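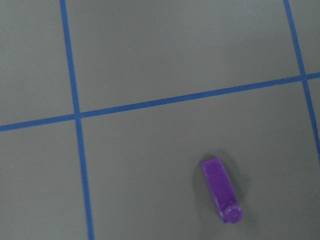

One purple piece, as the wrist camera sees it.

I have spent most of November 2025 comparing grippers, and I would like to register a complaint about the way we all compare grippers.

The Trusier catalog says its two-finger model closes with a repeatability I will not insult you by quoting. The Tipoki people have a nicer brochure and a worse connector. Both companies publish a success rate, and both rates are excellent, presumably measured on whatever object the gripper liked best. Neither tells you how the thing behaves with a toy block that has a sloped face and a round stud sticking out of one end.
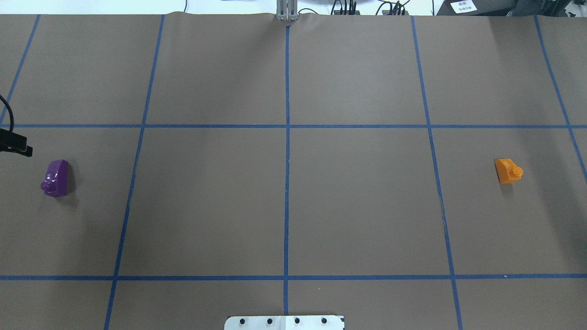 So we use toy blocks. Visitors find this disappointing. They were hoping for an egg, or a wine glass, or a raspberry, which is what grippers hold in promotional videos. A raspberry makes a lovely video. It also gives you no idea whether the fingers will come down square on a part lying at a bad angle, and you can't use the same raspberry 600 times.

We ran 666 attempts on the Stumov controller, a number I did not choose and would have stopped short of. The tape grid cost us less than lunch and has been the best instrument in the room. When a pick fails, you can say which cell it failed in, and after a while the cells start to have reputations.

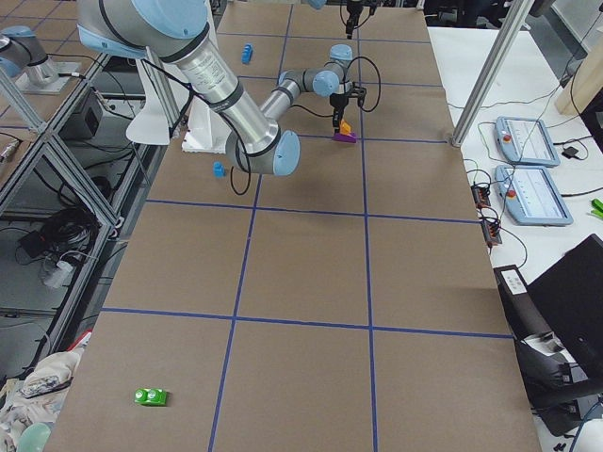 Picking up, by the way, is the part everyone reports. Putting down is where the money goes. A gripper that holds a block firmly but lets go with a small sideways tug will ruin any stack you ask it to make, and I have yet to see a spec sheet with a line for manners on release. Brorusix came closest, with a footnote.

Then there is the camera question. The wrist view is wonderful up close and knows nothing about the rest of the table. The head view knows where everything is and loses its nerve over the last inch. Vendors will sell you either one as the answer, and a bundle discount if you look doubtful.

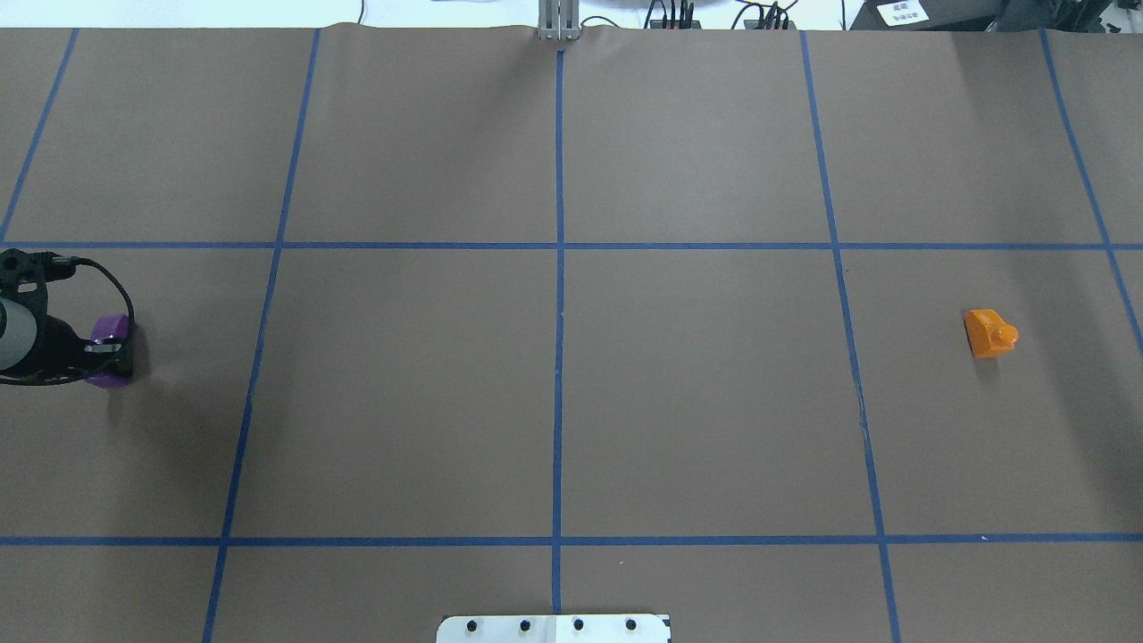

My modest proposal is that anyone selling a gripper should have to send the boring footage: 10 uncut minutes, ordinary parts, misses left in. I would pay extra for the misses. I have asked three sales departments for this and received two mugs.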